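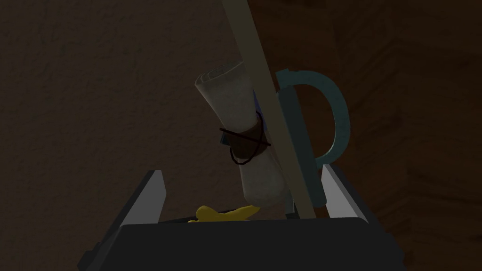 *Wrist view in the sim: scroll, stick, the teal mug and the yellow thing.*

July, evening

Spent the whole afternoon driving the arm by remote for Kwan-ho and I am still not persuaded. The idea at Shemweta is that I do the job enough times by hand and the model picks it up. What it picks up, as far as I can tell, is my bad habits. I drift left before I close the fingers. I have always done it. Played back 4 of last week's learned runs this morning and there it was, drifting left.

Managed 12 demos before tea, out of the 20 he wanted. I threw away 2 of them myself and he put one back in, saying a bit of mess is good for it. Maybe. He said the same about the Listine set and we never did find out what went wrong there.

The scroll bothers me most. It has a cord tied over the band and a little loop hanging off it, and I steer round that loop every time as if it would snag. I don't know that it would. It's a simulation, so the cord does whatever Palent's physics says a cord does, and I've no great faith in that either. So the model may be learning to be polite to a loop that doesn't matter.

Kerubo Makokha tried the controller after me and was quicker, which stung a bit. She thinks we should stop mixing operators. I think so too, though probably for different reasons. Kwan-ho wants both of us in the set.

Wrist is sore from the handset. Eight more to do tomorrow, and I'm going to try keeping off to the right on purpose and see whether anyone spots it.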